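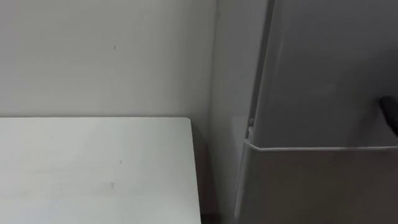 White table against an off-white wall.

Newsletter > Members' Notes > The Print Exchange

Print this item | E-mail this item

May 2, 2018

I have been meaning to write about the print exchange for weeks now, and every time I sit down to it I end up looking at the prints instead, so please forgive me if this wanders a bit (those of you who know me will be used to it).

For anyone who joined us over the winter, the exchange works like this. You make one photograph you care about, you print it, you put it in an envelope, and it goes off to another member whose name you don't get to choose. A few weeks later an envelope comes back for you. It costs 5 dollars to enter, which goes toward the postage, and this spring we had 70 prints in the mail, some going no farther than the next street over and one going all the way out to Javberg and then, thanks to my handwriting, all the way back again. My apologies to everyone involved. It's there now.

I should confess that choosing my own print nearly did me in. I had a folder with 3,226 pictures in it from the last couple of years, and I went through the whole lot over several evenings with a pot of coffee beside me. You'd think having that many would make it easier! I picked out a foggy one of the breakwater, then decided fog was a bit of a cheat, then went back to it, then left it alone for a few days and asked my sister, who liked a completely different one. In the end I sent the breakwater. I'm still fond of it.

What surprised me most was how different it looked on paper. On the screen the fog had a lovely grey glow to it, and my first print came out like dishwater. I lightened it, printed it again, and then it looked thin. The fourth try was the one I mailed, and the other three are on the fridge at home, where they look perfectly all right to anybody who hasn't seen the fourth.
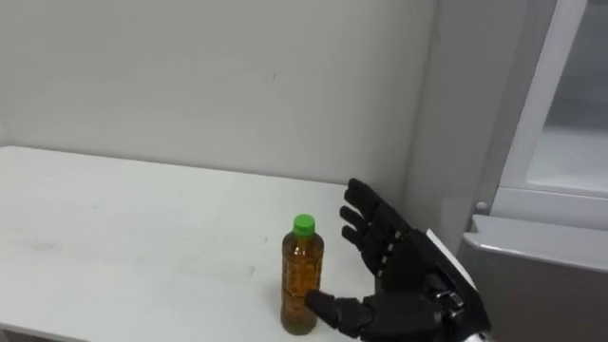 A word about paper

Several of you asked what to print on, and I'm happy to pass along what I've learned, although I'd never claim to be an expert. I used the Gestex matte, the 200 gram one, and I like it very much for soft pictures without a lot of deep black in them. If your photograph is all bright colour and hard edges you may be happier with something that has a bit of sheen. The folks at Uibo will run a small test strip for you if you bring the file in, and they're very patient with people who change their minds at the counter. I speak from experience.

Do leave a border, please. A finger's width of white all the way around gives the person at the other end somewhere to hold it, and it makes framing so much simpler. And sign the back in pencil. Two of this year's prints came with ink signatures that had travelled through onto the neighbour in the envelope, which was a real shame.

There has been some talk about whether we ought to set a theme next time. I was all for it at first. I had a little list going (kitchens, weather, things with wheels) and I was quite pleased with myself.

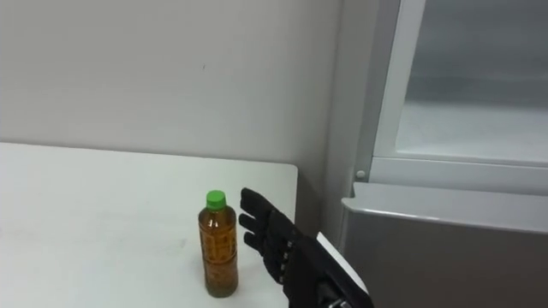

Dace Rozīte wrote to me that she'd be sorry to see one, and that the best part for her was opening the envelope with no idea whether she'd find a portrait or a potato field. She also felt that a theme would have people rushing out to shoot something new when they probably have a picture at home already that deserves printing. I thought about that for a good long while and I believe she has talked me around.

So there'll be no theme for the July round, but I would like us to try something with notes. This spring a handful of members tucked a few lines in with their prints, saying where they'd been standing or what sort of day it was, and those were the ones people mentioned to me again and again. My own envelope had a photograph of a clothesline in the snow, and on the back of a recipe card the sender had written that the shirts were stiff as boards and she'd carried them inside under her arm like lumber.
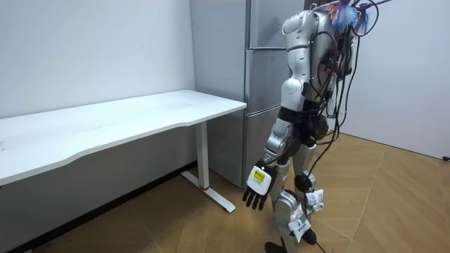
I must have read that card a dozen times. The photograph is a fine one and it would stand up without any help, but now I can't look at it without hearing the shirts knock against the door frame. Nothing fancy is needed, so please don't let the writing put you off. A sentence will do, and if you'd sooner leave the picture to speak for itself, that's fine too.

We'll gather at Clemer Hall before the July envelopes go out, same back entrance as before, and anybody who'd like a second opinion on a print is welcome to bring it along. Bring two if you can't decide. I'll have the kettle on, and I've promised to let someone else address the envelopes.

Comments (3)

Marg: Loved this round. Mine was a picture of a grain elevator at dusk and it's already framed and up in the hallway. Whoever sent it, thank you!

T. Colville: Could we have a size limit next time? I got a lovely big print but it had been folded to fit the mailbox and there's a crease right through the horizon.

Still Learning: Is the matte paper okay for black and white? I've only got an older printer and everything comes out a little green.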